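Skip to content

Home Pubs Walks Beer notes About Contact

Search this blog
Type and press Enter

The Flanitz line on foot, with stops

I had a Monday off in April and decided to walk the old rail trail out of Stusgate and stop at whatever taverns were open along it. I had been meaning to do this since last fall. Dinesh Goel did it the other way around a few years ago and told me to start at the Stusgate end, so that the hill comes early.

The bus got me in at 10:40 and the first place on my list was closed. The sign in the door said kitchen hours only until Wednesday, and I don't know what that means. I walked on.

The trail itself is fine. It is cinder for the first couple of miles and then gravel, and there was standing water in the cut near the old signal box. I met two dog walkers and a man on a bike who told me the bridge was out. The bridge was not out. There was some orange netting on one side of it.

First real stop was the Kandpal, which has been under the same family for as long as I have lived in this part of the state. Rajkumari Semwal was behind the bar. She had 6 taps on, five of them from within the county, and I had a half of the brown ale and then a half of the pale. The brown was better. It was a little warm, which I like in a brown ale and plenty of people don't. The pale had been on too long.

They have redone the back room. The dartboard has moved to the other wall and the old bench seating is gone, replaced by chairs. I liked the benches. Rajkumari said they were rotten underneath and two of them had come apart when they were lifted. The fireplace is still there and was lit.

I stayed longer than I planned, talking to Jitendra Jaiswal, who used to drive the delivery truck for the brewery in Orkent before it shut. He remembers dropping 914 kegs in one summer, and he has the notebook at home to prove it. He said the Kandpal took more than anyone else on the route except the ballpark. We got onto the subject of the old Orkent porter, which I only had a few times and remember as being very dry. He said the recipe changed near the end and that the early version was sweeter. I have never seen that written down anywhere, so if anyone else remembers, leave a comment.

From there it is up to 5 miles to Flanitz depending on which path you take past the quarry. I took the lower one. It is longer but you don't have to cross the highway. It rained a bit after one o'clock and I ate my sandwich under the road bridge.

Flanitz has two taverns, and they face each other across the square. The one on the north side does not open until four on weekdays, so it was the other one. Cider on draft, three beers, pickled eggs, a shelf of paperbacks. I had the stout. Good head, clean glass, a bit thin in the middle. Ashok Dwivedi runs it on his own during the day and was changing a barrel when I came in, so I waited. There was one other customer and he was asleep. 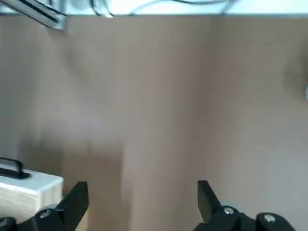
Brown tabletop, cables at the back

Ashok says he is thinking of opening the upstairs for music again. The last time was before the stairs were condemned, and they have been fixed now. He would want something on a Thursday or a Sunday. I said I would mention it - so if you play, go in and ask him.

I missed the 4:15 bus by a couple of minutes and went back in for another half of the stout. The sleeping man had gone. At the stop afterward I ran into Sunita Bhatt, who was heading home from work, and she told me the north side place does a good lamb pie. I will have to go back for that on a day when I can stay later.

The bus fare back was more than I spent on lunch. Boots are drying by the door.

Recent posts

Two halves and a bus timetable
Which Orkent taverns still have a fireplace
Notes on brown ale
The quarry path in the mud
A closed door in Stusgate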